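Want to Help Me Draw a Town From Memory?

August
By Chibuzor Adebisi

I'm looking for people who have lived in Nemcombe, or near it, or who spent enough summers there as a kid to remember which way the road bends after the feed store. You don't have to be able to draw. I really mean that! My own houses look like envelopes.

What I'm doing is making a set of memory maps. You sit down with me, you get a big board and a marker, and you draw the town the way it is in your head. Then we talk over what you drew and I record the talking (sound only). When everybody's had a turn, I'll put the maps side by side in a booklet and a small show at the Pencombe reading room, which has a long wall that's been begging for something since they took the quilts down.

I started this after a fight with my aunt over where the Orlandini bakery used to be. She says it was on the corner by the bus stop. I say it was halfway up the hill, because I remember carrying the bread down and eating the end off before I got home. We each drew it on the back of a phone bill and the two drawings didn't even agree about the river. I was hooked. Nemcombe had 2,034 people in it the year I left for Kirlow, and I'd bet there are that many versions of Main Street.

Now for the practical stuff.

A session takes 2 hours, and that includes coffee and me talking too much. I've got room for 14 people in this first round. You'd come once for the drawing, and then if you're willing I'd call you later on to check names and spellings before anything gets printed. Mornings are best for me but I can do a 6 p.m. start if you work days. We meet in Pencombe, upstairs from the reading room, and there is an elevator (slow, loud, perfectly safe).

Bring yourself, your glasses if you use them, and any old photos you feel like showing me. I'll supply the boards and the markers.

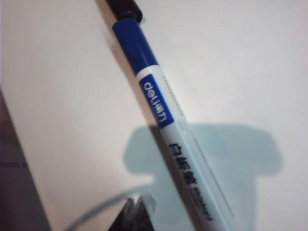 Blue and white Deli whiteboard marker.

Dry erase is on purpose, by the way. In my first tries I gave people paper and good pens and they froze. They'd draw one careful line and then apologize for it. Give the same person something they can wipe off with a sleeve and they'll put in the whole creek, the dog that bit them, the window they broke. I take a picture of the board at the end, so go ahead and rub things out as much as you want along the way.

Who I'd love to hear from: people who delivered anything (papers, milk, mail, gossip). People who lived out past the quarry, who I have almost nothing from. Anybody who moved to town as a grown-up and had to learn it from scratch. People who left mad. Younger people too, please! If you were in school there at all, you know shortcuts that the rest of us have forgotten or never had. If you're under 18 you'll need a parent along and their signature on the form.

I can pay you $40 for the session, in cash, the same day. It's a small grant and I'd sooner it went to you than to fancy printing. If you're coming in from Kirlow or farther, tell me and I'll cover gas as well. You'll get a copy of the booklet, and you pick how your name shows up in it: full name, first name, initials, or nothing.

You keep the say over your own map. If you get home and decide the part about your neighbor's still ought to stay private, call me and it comes out. The recordings stay with me until the booklet is done, and after that you can have yours back, or let the reading room keep it, or ask me to erase it.

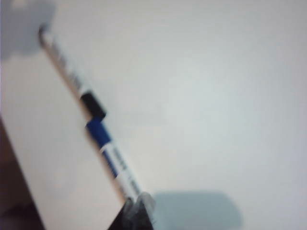

Marta, after doing one of the tryout sessions, told me she'd come in sure she remembered nothing but the school and the church, and then lay awake that night walking down every street on the east side and getting annoyed that she'd left out the laundromat. She wants to come back and fix it. I said yes, of course, and I'd say the same to you.

A few people have asked if they can come as a pair. Sure, but you'll each get your own board and you'll sit on opposite sides of the room until you're done. Married couples, I'm looking at you. You can argue afterward, and I'd like to record that too if you'll let me.

To sign up, leave a note for me at the reading room desk in Pencombe with your name, your phone number, and the years you were in Nemcombe (a guess is fine). I only have 3 evening slots, so mention it if that's the kind you need. I'll call everybody back, including the people I can't fit in this time, as I'm hoping to run a second round once the first booklet is out. And if you happen to know where that bakery was, please don't tell me until you've drawn it.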